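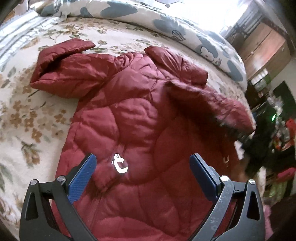
How does a robot learn to fold a jacket?

You have learned to fold clothes by watching somebody and then trying it yourself. A robot can learn in a similar way, but it needs many more tries than you.

Imogen Fothergill works on a project named Nadska. She does not write a long list of rules for the robot. She collects examples. One example is one folding, from the beginning to the end, recorded by a small camera.

The camera sits on a gripper. A gripper is a tool with two fingers which open and close, like your thumb and your pointing finger. Imogen holds it in her hand and does the work with it: she takes a sleeve, lays it over, lets it go. The camera looks down between the fingers, so it records the cloth in the same way as the robot will see it later.

Why are puffer jackets difficult? A book keeps its shape when you lift it. A puffer jacket does not. It is thick and soft, it gets wrinkles, and one sleeve can lie folded back while the other one points to the side. Every time it looks a little different.

For this reason one example is not enough. Last March, Imogen made 54 examples with jackets, and 27 of them were on beds in real homes. A bedspread with flowers is good for learning, and so is a plain one. If the robot sees only one bed, it may think that the flowers are a part of the job!

Afterwards a computer program goes through all the examples and looks for what is the same in them. This is called training.

Try it at home: fold a jacket using only two fingers of each hand. How many tries do you need? Imogen needed four.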